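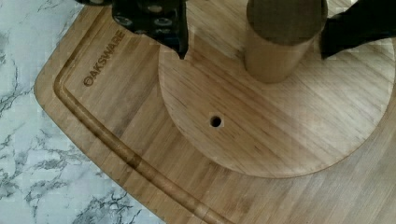 ホーム　質問する　カテゴリ　キッチン・台所　ログイン

竹のまな板、オイルってどこまで塗ればいい？溝の中も？丸い木の板と円柱も一緒にやりたい

2023-01-04　投稿者：Nhi Kim

すみません急ぎめです。夕方から人が来るので、それまでに台所をなんとかしたくて。

竹のまな板、OAKSWAREって焼き印みたいな文字が入ってるやつ。ふちの内側に汁受けの溝が彫ってあるタイプです。角は丸い。白い大理石のカウンターに出しっぱなしにしてて、年末の大掃除で重曹でごしごしやってしまったら、なんか表面がかさかさになった気がします。手でなでるとひっかかる感じ。

それで食用のミネラルオイルを買ってきました。近所のFinddaleで263円の小さいやつ。ここまではいいんですけど、

・溝の中にも塗るのか。塗ったらたまってべたべたになりそう
・裏も塗るの？大理石に油のしみがつくのが怖い
・焼き印の文字のとこ、塗ったらにじんだりしませんか
・上に置いてる丸い木の円盤と、立ててる円柱の木のやつも同じオイルでいいのか。こっちはたぶん竹じゃないです。何の木かはわからない

検索したら「竹は油いらない」って書いてる人と「毎週塗れ」って書いてる人がいて、どっち。あと塗ってからどのくらい置けば使えますか。今日中に使うのは無理？

それと置き場所も困ってて。台所が狭いのでまな板の上に丸いのと円柱を載っけて、ひとまとめでカウンターに置いてるんですが、これってやめたほうがいいですか。見た目は好きなんですけど、使うたびに全部どかすのがめんどう。立てて置くスタンドも考えたけど、まな板が大きくて棚に入らないんです。流しの下はじめじめしてるし。

ちなみに食洗機は入れてません。洗うのはスポンジと中性洗剤。前に住んでたとこでは木のまな板を割ったことがあって（食洗機）、それはもう懲りました。

わかるとこだけでいいのでお願いします！

補足：肉は別のまな板使ってます。これはパンと野菜とくだもの用。玉ねぎは切る。においは今のところ気にならないです。

回答　Wekesa Biwott

順番に書きます。長いので急いでるなら最初のほうだけ。

まず今日塗るなら、洗ったばっかりのときはだめです。中まで乾いてないと油が入っていかないし、水をとじこめる形になってカビの元。さわって冷たい感じがするうちはまだ乾いてない。昨日から洗ってないならそのまま始めてOK。

かさかさは重曹のせいというか、こすりすぎで繊維が毛羽立ってるんだと思います。400番くらいの細かい紙やすりがあれば、目に沿ってかるーく。竹は細い板を並べて貼ってあるので向きがわかりやすいはず。横にこすると傷が目立ちます。焼き印のところはやすりをかけないでください。油でにじむことはまずないけど、削ったら普通に薄くなる。
やすりの粉は固くしぼったふきんで取って、もう一回乾かす。ここではしょると粉と油が混ざってどろどろになります（やった）

塗り方

新聞紙かいらないバスタオルをカウンターに敷く。大理石は油を吸います。うちのは大理石じゃないけど実家のがそうで、オリーブオイルの瓶の底のまるい跡が何年も消えてません。直置きは絶対やめたほうがいい。
オイルは布にとって塗る。板に直接たらさない。小さじ2杯でまな板の片面は足りると思う、足りなければ足す。
溝の中も塗る。むしろ溝がいちばん水がたまって傷むとこなので。ただし布を指に巻いて、なでるだけ。たまった油はキッチンペーパーを細く折って溝にそって吸わせる。角の丸いところに残りがちなので最後にもう一回見る。
裏と側面もやる。表だけ塗ると反ります。うちのは反った。がたがたして、にんじん切るたびに回る。
塗ったら立てかけて置いておく。平らに寝かすと下の面が乾かない。

時間は、理想は一晩。今日使うなら塗って2時間くらいおいて、乾いた布でしつこくふいて、手につかなければまあ使えます。パンを置くなら下に一枚なにか敷いたら。食用グレードって書いてあるの確認してくださいね、ミシンとかの機械用はだめ。ボトルの裏に書いてある。

油いらない派と毎週派の話ですが、どっちも極端。買ってすぐは何回か、あとは水をたらして玉にならずにしみこむようになったら塗る、でいい。うちは月に一度もやってない。

丸いのと円柱も同じオイルで問題ないです。でも先に見てほしいのは、もうニスとかウレタンとか塗装がしてあるかどうか。目立たないところに水を一滴おいて、しばらくしても色が変わらないなら塗装済みなので塗らなくていい。塗っても表面に残ってべたつくだけです。色が濃くなるなら無塗装。円柱は底の切り口がよく吸うのでそこだけ二回。

載せっぱなしは、乾いてからならいいと思います。ぬれたまま重ねるのだけやめる。丸いやつの下だけ輪っかの形に黒ずみますよ。

あと書き忘れ、油をふいた布は丸めて捨てないで広げて乾かしてから。ミネラルオイルは平気らしいけど亜麻仁油とかくるみ油は自然に熱を持つことがあるので、くせにしといたほうがいいです。

参考になった：93

回答　Hạnh Hồ

オリーブオイルでいいですよ。うちはずっとそれです。わざわざ買わなくても。

（追記）↑の方に怒られそうですが、くさくなったことないです。毎日使ってるからかも。

回答　Yolandi Mokgethi

オイルは上の方が全部書いてるので、置き場所のほうだけ。

私も大きい竹のまな板で同じことになってました。棚に入らない、流しの下は湿気る、で結局カウンターに出しっぱなし。

やってみてよかったのは冷蔵庫の横のすきま。Grerkelのつっぱり式の細いラックをつけて、そこに縦に差してます。下が抜けてるので水が落ちるし風も通る。差し込み幅だけ先に測って。私は測らずに買って、一回返品しに行きました。もし冷蔵庫の横がないなら、壁に立てかけて下に割りばしを2本並べておくだけでも全然違います。べたっと置かないのが大事。

平らに置くのが好きなら、裏に小さいゴム足を貼るのも手です。100均で売ってる透明のやつ。カウンターとの間にすきまができるので、大理石に水の跡がつくのも減ると思う。ただ、裏返して両面使いたい人には向かないです。あとオイルを塗ったあとだとくっつかないので、貼るなら先！　私は後から貼ってぽろぽろ取れました。その場合はアルコールでふいてから。

小物は、浅いトレーにまとめて、トレーごとまな板の隣に引っこしたらどうですか。丸いのを下、円柱を上に立てて、今の見た目のままでトレーに移すだけ。どかすのが一回ですみます。うちはDe Smetのトレーに塩の入れ物と鍋敷きと栓抜きを置いてて、料理するときはトレーごと食卓へ。だんだん輪ゴムとか電池とか増えてくるのが困るんですけど、それはまた別の話で…

7月ごろの湿気がすごい時期だけは、何も載せないで立てておいたほうがいいです。一度、かさねたまま旅行に行って、帰ったら裏がうっすら緑になってました。漂白剤は竹の色が抜けるのでやめて、熱湯かけて塩でこすって日陰に干したら、まあまあ戻った。においは少し残ったかな。レモンの切ったのでこするのもやったけど、レモンは効いたのかよくわからない。
大理石の上でレモンとか酢はやらないでくださいね、くもります。流しの中で。

お客さん間に合いますように

質問者のコメント　Nhi Kim

みなさんありがとうございます！急いでるので短くて失礼します。

やすりはなかったので今日はなし。タオル敷いて表と裏と溝ぬりました。溝、ペーパー折って吸わせるの便利。言われたとおり角にたまってました。

水をたらすテスト、丸いのは色が濃くなって、円柱はならなかったです。そろいのつもりでいたのに別物だったみたい。なので丸いほうだけ塗った。けっこう吸いますねこれ、まな板より吸ったかも。

今日はパンは皿で出すことにして、まな板は明日まで立てかけときます。ゴム足、もう塗っちゃったので貼れない…次に塗る前にやります。トレーはとりあえず家にあるもので代用。冷蔵庫の横はすきまがほとんどなくて無理そうでした。

オリーブオイルの方もありがとうございます、なくなったら考えまし。

ベストアンサーは上の詳しい方にします。

返信　Wekesa Biwott

よかったです。丸いほう、そんなに吸うなら明日もう一回塗ってみて。二回目はぐっと少なくてすむと思います。やすりは急がないけど、毛羽が気になるなら次のオイルの前に。それと立てかけるとき、溝のない側を下にできるなら

返信　Yolandi Mokgethi

溝ってぐるっと全部まわってるんじゃ？

返信　Wekesa Biwott

あ、ほんとだ。質問に書いてありましたね。じゃあどっちでも。途中で一回上下ひっくり返しといてください、下の辺に油が寄るので。

関連する質問　前へ　次へ　このページの先頭へ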